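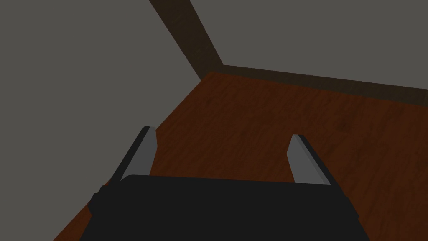

The Second Nozzle Problem

Every year or so a company promises to make desktop 3D printing twice as fast by adding another print head. Helari is the latest, and its new slicing software, Rudham, is supposed to be the piece that was missing. Give it a model, the company says, and it will work out which head should print what.

I spent most of July with it. Sometimes it did what the brochure says. A plain storage bin finished in a bit over half the usual time. Then I tried a bracket with a curved arm, and one head sat parked for most of the job while the other did the work. Rudham's estimate had both of them busy to the end.

The sales pages lean on a test run by Andrade, a print shop that bought five of the machines. It made 2276 parts, and 871 of them came out at least 40 percent faster. That's fine for those 871. The page is quiet about the rest, and I asked Helari twice for the full table. I got a link to the same page.

There is also the matter of seams. Wherever the two heads hand over, you get a faint ridge. Helari calls it cosmetic. I could snap one of my test pieces along it by hand – not easily, but I could.

Ekotholm, which sells a slower machine with a single head for less money, has no such ridge to explain. Its slicer is dull and its menus are a mess. It also told me a print would take six hours, and it took six hours.

Helari says an update to the scheduling is coming in the fall. I'd wait for it, and then I'd wait for somebody else's numbers.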